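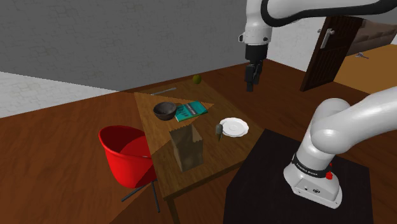
4. Connecting the Sullow battery to your solar panels

Read section 3 before you start. The wall bracket must be fixed and the battery hung on it, with the front cover off.

CAUTION: Panels produce voltage whenever there is daylight. Turn the DC isolator to OFF and lock it before touching any cable.

4.1 Wiring

1. Switch off the inverter, then the DC isolator, then the battery breaker. Wait 9 minutes.

2. Check with a meter that there is no voltage across the terminals marked PV+ and PV-.

3. Feed the panel cables through the left-hand gland. Leave enough slack to reach the terminals without pulling.

4. Connect the negative cable first, then the positive. Tighten both screws and tug each cable gently.

5. Plug the grey data lead into the socket marked LINK. The other end goes to the Tusis meter -- not to your home router.

6. Refit the cover with all the screws supplied.

Note: Units with a serial number below 1,927 have the LINK socket underneath the case. The lead is the same.

4.2 First start

1. Turn on the battery breaker, then the DC isolator, then the inverter.

2. The status light flashes amber while the battery checks itself. Do not press any buttons during this time.

3. When the light turns steady green, hold MENU for three seconds and choose your tariff. If you have a cheap night rate, enter its start and end times.

4. Write the installation date on the card inside the cover.

If the display shows code 693, the panel cables are reversed. Switch everything off as in 4.1, swap them and start again. For any other code, see section 7.

Note: The battery may not charge fully on the first day -- leave it switched on overnight.

Text by Ermelinda Bragança. Revised May.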